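Workshop Tips: Laying Out Garments for Hand-Held Gripper Recording

Notes from the Rurska bench, revised 28 Sep 2020

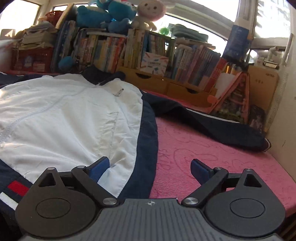
Folding data goes bad at the layout stage more often than at the gripper. Our study at Rurska asked a narrow question: does the way a garment is placed before a recording change how well a folding policy learns from it? The recordings were made in ordinary bedrooms with the hand-held tool, and the garments belonged to the households. A jacket spread on a bed is the usual start. One with a big white panel, navy trim and a long navy sleeve is a good case for the method, as the edge between the two colors gives the policy a line to find even where the fabric is creased. The sleeve should be run out to the side, as it is on the pink sheet, so that its whole length is in view before the fingers close on anything. Check for metal as well. A safety pin clipped to the panel is small enough to miss and will catch a finger pad.

The tips that follow come from 1072 recorded folds. They are written for people making their own recordings, but most of them apply to anyone setting up cloth for a machine to handle.

Surface

Use a bed with the sheet pulled tight. A loose sheet moves with the garment, and the policy learns to pick up both. In our early folds this was the most common fault. The fix is to tuck the sheet on the near side and leave the far side alone.

A patterned sheet is fine if the pattern is faint. Strong stripes near a hem caused grasps on the stripe. We did not test dark sheets under dark garments in enough rooms to give a number.

A table works but gives less. The fingers need to press slightly into the surface to get under a hem, and a mattress allows this. On a hard top, put down a folded blanket.

Background

Leave the room as it is. Shelves, books, toys and laundry behind the bed should stay where they were. We recorded one set with the background cleared and one with it left, and the policy trained on the cleared set did worse in every room it had not been trained in. Do not tidy between folds either.

Windows are a separate matter. A bright window at the head of the bed will darken the cloth in the recording. Draw a thin curtain if there is one. If there is not, work from the side of the bed so the window is out of view for most of the fold.

Layout

Start with the front panel up and the zipper or buttons closed where possible. Open fronts doubled the number of failed first grasps.

Smooth the garment once, with one pass of the hand from collar to hem, and stop. Fully flat garments produced a policy that failed on creased ones. Heavily crumpled garments were also poor, mainly due to hidden sleeves. The middle condition, one pass and no more, reached 80 percent completed folds on unseen jackets. It is the layout we now call Fikre, after the folder the first batch was saved in.

Vary the sleeves. We use 4 sleeve positions: both out, left in, right in, and both crossed low. Change the position after every fold and write it down. The position log is boring to keep and was the most useful file we had when sorting failures.

Pins, tags and loose items

Empty the pockets. Coins shift the weight of the panel and change the lift.

Take out pins and brooches before the first fold and put them in a dish well away from the bed. Paper tags can stay if they are sewn in. Tags on plastic loops should be cut.

Finger pads

Wipe the pads every 6 folds with a cloth barely damp with water. Lint builds up on the inner face and the grip weakens slowly, so it is easy to overlook from one fold to the next. Alcohol wipes left our pads stiff.

Inspect the linkage pins when you wipe. Any side play there shows up as a grasp that lands to one side of the hem. Tighten and repeat the opening check before going on. Recordings made with play in the linkage cannot be corrected afterward – delete them.

Pace

Move at the speed of normal folding. Operators slow down when they know they are being recorded, and the policy copies the slow parts, including the pauses. Two practice folds with the recorder off bring most people back to a normal pace.

Hold still for a moment at the end of each fold with the fingers open. The Tramier script cuts recordings on this pause. Without it the cut has to be made by hand.

What did not matter

Garment size made almost no difference between a child's medium and an adult's small. Left-handed and right-handed operators gave results we could not tell apart. Fabric softener had no effect that we could measure, though one household was sure of it.

Limits

All of this is for jackets and light outer layers. Knitwear stretches under the pads and needs a different grasp. The January sessions on sweaters used the Dirkier mount, which holds the fingers at a lower angle, and those folds are not in the count given above. Fitted sheets were tried and dropped.

Storage between sessions

Hang the jackets. Folded storage leaves set creases in the same places, and after a few sessions the policy starts to rely on them. If there is no room to hang, roll them loosely and shake each one out before it goes back on the bed.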